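Kitchen robots: still waiting on that cuppa

By Gemechu Asfaw

Can a robot make the tea yet? Short answer, no. Longer answer, getting there, slowly, and mostly in kitchens that don't exist.

Elcombe, the small firm that has been promising a household helper since it opened its doors, put out its first set of kitchen chore results in February. All run in simulation. No real hob, no real water, nothing to scald anybody. The firm set its arm 20 chores of the sort most people get through before nine in the morning: shift a kettle from one ring to another, shut a cupboard, put a pan back where it came from, turn a knob off. Each got the same number of goes and the same time limit.

It passed 10. A pass meaning the job done in every go, no drops, no knocking anything over on the way.

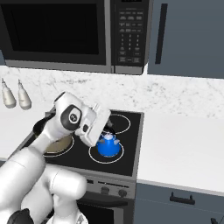

Half marks, then, and the firm is fairly pleased with that. The last lot of trials, on an older controller, managed 4. "We'd have taken 10 if you'd offered it to us in the autumn," said Obsa Tekleab, who runs the trials. "The easy ones are properly easy now. Cupboards, drawers, we don't really look at them any more. It's the hob that eats our time."

Kettles are the sore point. Lifting one by the handle is fine when the handle faces the right way. Turn it a bit and the arm comes in at a bad angle, catches the lid, and the whole go is written off. Tekleab reckons a third of the failures on the hob chores start like that. Pans are next worst, mainly becuase the arm tends to grip too low and tip them.

Rivals are no further on, or aren't saying. Plidel, which sells shelf-stacking machines to shops, has shown a kitchen arm at trade days but won't give out scores. Steiner dropped its home project and went back to warehouses. A spokeswoman for Plidel said only that it was "looking at the home with interest". 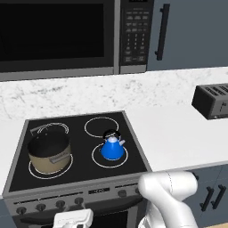
Space is the other thing, and it gets less attention than grip. Tekleab's team moves items about between runs so the arm can't just learn one layout off by heart. A pot and a kettle side by side on the front rings, with the back right one left clear, sounds like nothing much to a person. For the arm it's a real puzzle, since anything going to the back has to pass over or round what's at the front, with a microwave hanging over the lot. Slow going. One chore that takes a person 5 seconds was still taking the arm the best part of a minute.

Then there's the jump to actual kitchens. Simulated kettles don't slosh and simulated lids don't stick. Elcombe says it will try the 10 passed chores on a real arm at its Merkavum workshop next, water left out to begin with. Tekleab wouldn't be drawn on a date for sale, or a price. "People ask me every week. I tell them to keep there kettle where it is."

Results for the real arm are due before the summer. Plidel was asked if it would run the same 20 chores, and had not replied by the time this went up.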